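Temeo Storage Hall, Mitby - Shelving and Racking Walk-Through
April. Checked by Leszek Kozłowski.
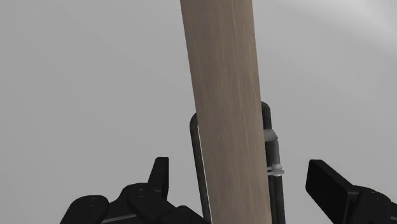
Wooden board, dark metal frame partly behind it.

Items marked OK, FIX or WATCH. Comments follow each one.

1. Load signs on every bay - FIX
Bays on the north wall still show the old limit. The sign should read 3,850 lb per bay. Two signs missing by the side door.

2. Uprights straight, no dents - OK
Small scrape on the end upright near the loading door. Paint only.

3. Floor anchors tight - WATCH
104 anchors checked with the wrench. One turned a little in row C and was tightened. Check it again next month.

4. Deck boards sound - FIX
Look for splits, soft spots and raised nails. Three boards in row B have splits at the ends and need to be replaced. Cut the new ones to the same length - the last batch from Illés came in short and did not reach the back beam.

5. Beam clips in place - OK
Some 215 clips looked at. Spares are in the gray drawer under the bench.

6. Aisles clear - FIX
Pallet wrap and an empty drum in aisle 2. Moved during the walk. The Evik delivery was also stacked past the yellow line.

7. Lights over aisles - WATCH
One tube flickers above row D. Work order is in.

8. Exit door opens fully - OK

9. Ladder feet and rungs - OK
The short ladder has new feet. Old tag still on it, please remove.

Row B stays unloaded until item 4 is signed off. Send questions to Leszek before 3 p.m.; he is on the floor after that.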